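The Long Game in Brumel

The chess club in Brumel meets in the back of the old feed store, up a flight of stairs that gets slick in November. It has 81 members, which is a lot for a town with one gas station and no stoplight. On club nights the lot fills by six, and latecomers park along the creek.

The club began as a way to fill winter evenings after the Preltska mill closed. Men who had worked the same shift for years wanted somewhere to sit that wasn't a bar. They brought card tables from home and played by whatever rules they remembered. Arguments over castling were common until someone ordered a rule book and chained it to the radiator. The chain is still there, though the book has been replaced twice.

Chess suits a place like this because it costs almost nothing. A roll-up board and a bag of pieces will last for decades if the dog stays out of it. Dues are low, and players under 16 don't pay. The main expense is heat, followed by coffee.

The club also plays by mail, a habit most clubs dropped long ago. A match against the town of Goel has been running on postcards for years and now stands at 270 cards. One game was held up for a whole summer when a card slipped behind a sorting bin. Goel was given the extra time and won anyway.

Beginners learn endings first. They start with a king and one pawn against a lone king and play it over and over until they can do it while talking. Openings come later.

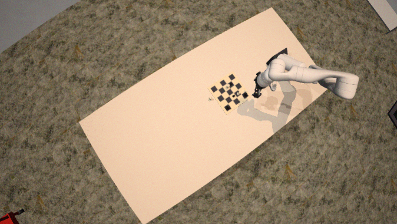
Some of the younger members study online between meetings, and it shows in their play. They move fast and know more openings than their elders do. The older players tend to catch up once most of the pieces are gone and the clock is no longer a worry.

Each spring the club sends a team to the Wivon Open, four hours away by van. Its best player went there last year with a rating of 1,672 and came home with a split of second place, enough to pay for gas and supper. First prize was $1,000. The team has already booked the same motel for next spring, two rooms on the ground floor, away from the ice machine.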